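Last updated: Jan 31, 2018

Filed under: Grant Reports / Learning from Demonstration

Stomus project - where we are with the example collection

Hi Keith,

You asked for something you could read on the train, so I'm skipping the template this time. The spreadsheet with the money side went over separately and I'll stick to the work in this one.

The big number first: we have 687 usable examples in the Stomus set. The plan you signed off on says 840 by the end of the phase, so we are 153 short, and I'm feeling pretty good about that (much better than I was in the fall, when every other call with you was me explaining a delay!). Of the 687, 398 are single-object pickups and the rest are what we call mixed setups, where two or more things are touching or resting on each other and the arm has to deal with one of them without making a mess of the other.

The mixed ones are slow. A single pickup is quick to set up and quick to run, and whoever is driving gets into a rhythm. With the mixed ones you spend a lot of time just arranging things, then you drive the arm through the motion by hand, then you watch it back and decide whether you'd want a machine to copy it. Plenty of them I wouldn't. I threw out a whole afternoon in December when I realized I'd been hesitating above the object every single time, and the first model we trained on that batch hesitated too. It learned my nerves perfectly.

We've moved on to the hand tool and desk item group now, which was Loltau's request when they came in as a partner. They wanted awkward shapes, and I think we've delivered on awkward. The clamp and pencil setup is the one I keep going back to.
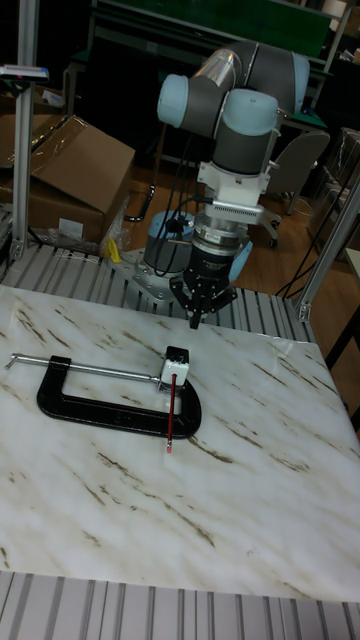 Clamp and pencil setup, gripper closed up over the block and not holding anything.

What I like about this one is how much there is to get wrong. The clamp is mostly open space, so a vision model that draws a neat box around it ends up thinking the middle is solid. The pencil crosses the lower bar of the clamp, so going for one means thinking about the other. And the shiny black parts throw highlights that our older model kept reading as edges. We vary the layout between runs, sometimes only by a little, so the model can't get by on memorizing one arrangement.

Labeling is the part that has fallen behind. Every example gets a start point, a contact point, a release point and a plain-language line saying what the task was, and that last one takes longer than you'd think. Two of us will write "move the pencil" and "take the pencil out" for the same motion, and those mean different things to the language side of the system. I wrote up a short word list in early January and we're all using it now. The older labels still need a pass to match. I've been chipping away at those on Friday afternoons and I'd guess there's another couple of weeks in it.

You also asked about failures. Yes, we are keeping them! They go in their own folder with a note on what went wrong - slipped, missed, bumped something, driver gave up - and they aren't counted in the 687. Bermúdez (the training code, I know the names are a lot) can now take them as negative examples. I don't have results worth quoting yet. The early runs went both ways and I'd like to repeat them before I put anything in front of your board.

One change from the plan. We had said each layout would get 10 repeats, and I've bumped that up to 20 for the mixed setups. The model was picking up on quirks of whoever was driving, and splitting 20 repeats between two people seems to help. It does mean fewer different layouts for the same hours, and if that's a problem for you I'd want to hear it soon, before we get too far into the next group.

Coming up: finish the hand tools, catch up on labels, then start on soft items (cloth, bags, that sort of thing). I'd still like to hand over the full set in July as agreed. If the soft items go badly, and they might, I would ask to swap part of that group for more mixed setups and keep the date where it is.

Could you let me know two things? Whether the repeats change is okay with you, and whether you want the failure folder included in the July delivery or kept on our side. Happy to talk on the phone if that's easier. I'm in all week, mornings are best.

Thanks as always for being patient with us.

Contact the project office | © 2018 Purnside | Back to top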